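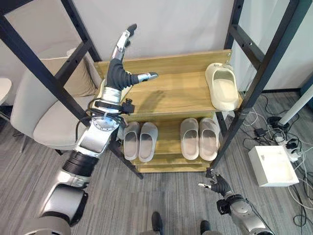

Shoe Storage in a Shared Entryway
Final report, Everyday Furniture Studio
September 27, 2018

My project began with a complaint, as most furniture does. Our entryway had become a kind of delta where slides washed up and stayed, and I named the project Sediment before I had any idea how to fix it. The course budget was 40 dollars. My dignity was not itemized.

I looked at two racks in the Trostska catalog and rejected both. One was built for boots. The other would have blocked the door, though it looked very nice doing it. I settled on a two-tier wooden rack with a raised back on the upper shelf, standing in a black metal frame.

The test load was slides only. They are chunky, they have thick molded soles, and they refuse to stack – a fair trial for any shelf. A single slide lying on its side can take up a rude amount of space up top. 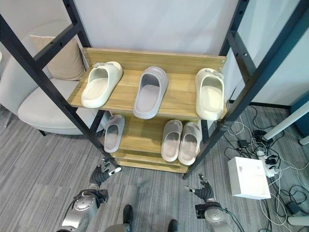

Toes toward the back was my preferred arrangement, mostly for looks. It hides the open toes and leaves the heels near the front, where a sleepy person can grab them. Three on a shelf is comfortable. The trouble is that three is an odd number and feet are not, so somebody's pair ends up split between floors. I spent 134 minutes in July trying layouts and wrote "keep pairs together" at the end of my notes, a finding my grandmother could have supplied for free.

The cream and the pale gray ones are also easy to confuse before coffee. I considered labels, then considered living with people who had seen me label shoes.

If I did it again I would make the shelves wider and test with sneakers too. I would also start before the week it was due.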